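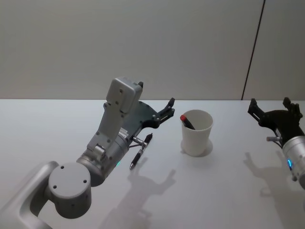
Vaso de papel como portalápices, ¿aguanta?

parodham_3
llevo desde noviembre con uno blanco de los de café en la mesa. rotulador oscuro de tapa roja dentro y ya. los bolis se me quedan fuera, tirados. alguien usa algo mejor q no cueste una pasta?

Bepari
Con un solo rotulador se vuelca a la mínima. Échale arroz o monedas al fondo.

edem wumbei
arroz no!! luego hay arroz por toda la mesa. dos vasos uno dentro del otro, listo

Bepari
Dos vasos pesan lo mismo que nada, perdona. Monedas.

gurden110
yo tumbado siempre, los rotuladores de pie con la tapa arriba se secan antes

parodham_3
el mio va tapa arriba y pinta bien de momento. pruebo lo de las modenas y os digo

gurden110
ya me contarás en un mes

edem wumbei
q sean de 2 céntimos, q esas no las quiere nadie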